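Timurton–Cultine Friendship Association
Minutes of the general meeting, April 2018
Held in the upstairs room, Lagman Hall, Timurton

Present: Meirion Yorath (chair), Pendo Mfaume (minutes), Borislav Đorđević, Orvokki Kinnunen, Pieter Nkuna, plus members.

1. Minutes of the last meeting
Approved with one fix: the Cultine deputy mayor's visit lasted two days, not three.

2. Partnership agreement
Wonderful news to start. Borislav reported that the Cultine city council has voted to renew the partnership agreement, and that their draft goes further than ours did! It adds a yearly meeting of the two mayors and a joint statement on trade and schools. Our own council takes it up at its next session. Meirion asked members to come and fill the public seats.
Orvokki pointed out that the two language versions differ in paragraph 4 (ours says "will consult," theirs says "will agree"). Borislav to call Cultine and settle on one wording before the council packet goes out.

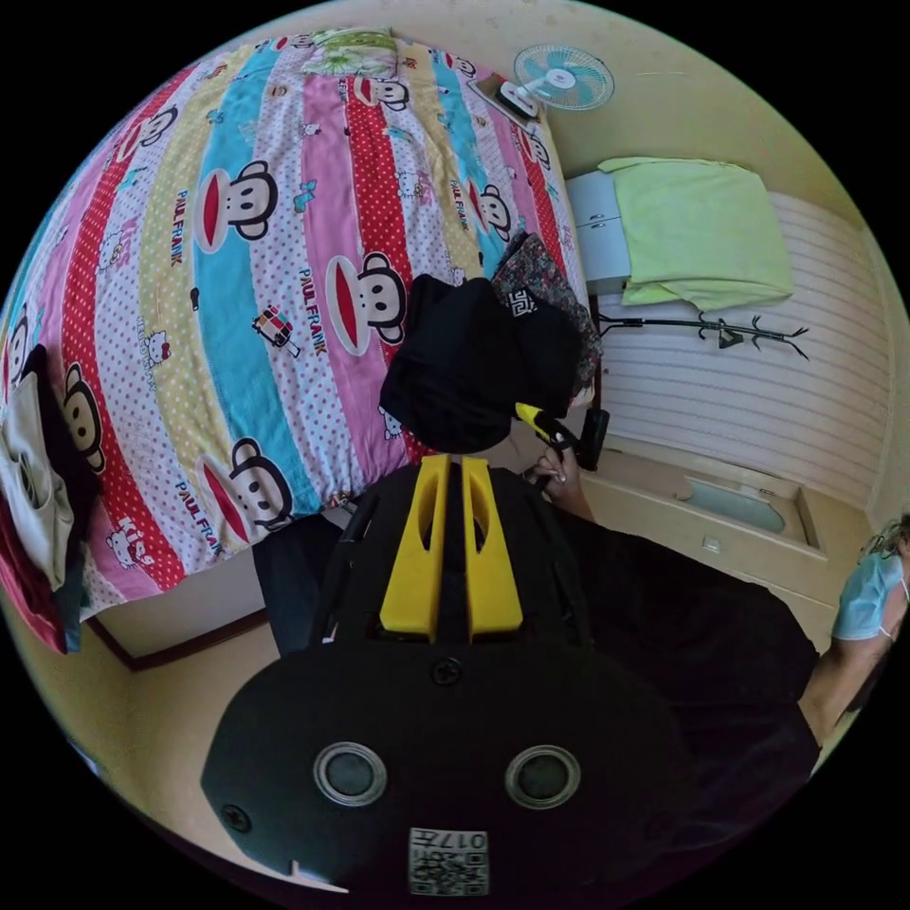
Paul Frank duvet cover with monkey faces, striped and dotted.

3. July delegation
The guest list stands at 153, our biggest yet, and we are thrilled. Pieter has 238 beds offered by host families, so everyone can be placed in a home, with plenty of room for late additions. Families with young children have been especially generous. Host letters go out in both languages.
The consul has accepted our invitation to the opening dinner. Seating is still open. Meirion would like to mix the tables this time and keep the officials from all sitting together; members agreed warmly.

4. Round table on visas
Pendo has talked with Andon, the policy group, and they will send 2 speakers on short-stay visas for students and small traders. Discussion ran long, in a good way. Several members want the trade side covered properly, and Orvokki offered to write up questions ahead of time. The round table will be open to the public.

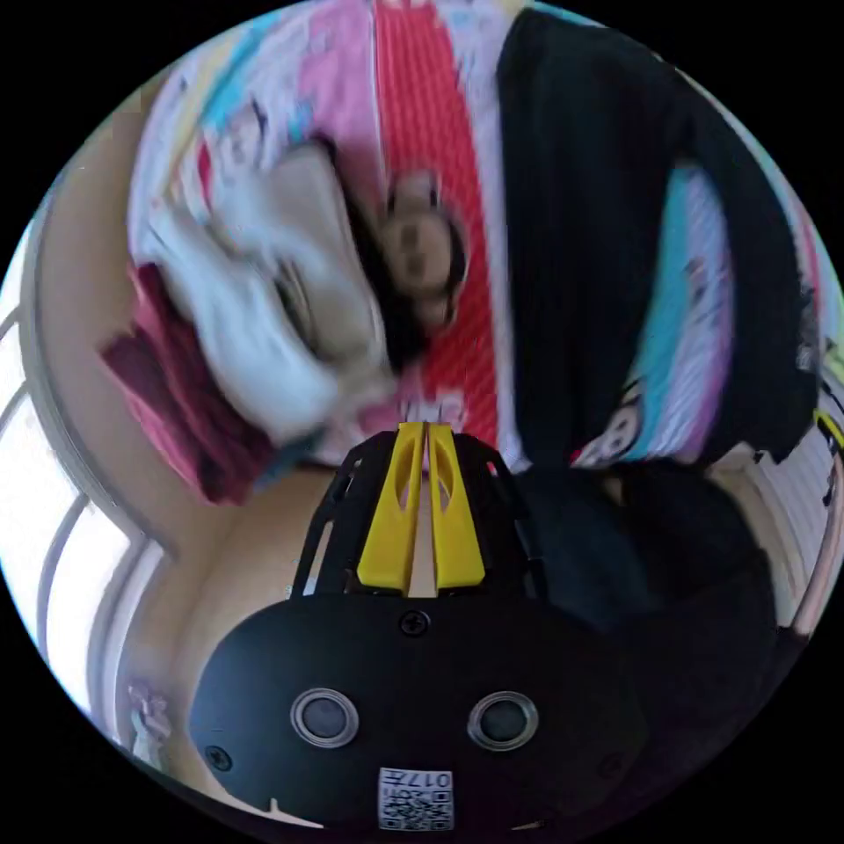
Black housing with twin ring-edged openings and a QR label.

5. Money
Moved by Pieter, seconded by Orvokki: to spend up to $400 on interpreters for the round table. Carried, no one opposed. Borislav will interpret the dinner speeches himself, for which many thanks.

6. Other business
Flags: the Cultine flag we own is the old design. Pieter to order a new one.
The high school choir has learned both anthems and would love to sing at the dinner. Yes, please!
Orvokki asked whether the 2 mayors could plant a tree. Meirion to check with Parks.

Next meeting same room, date to be sent by email.

P.M.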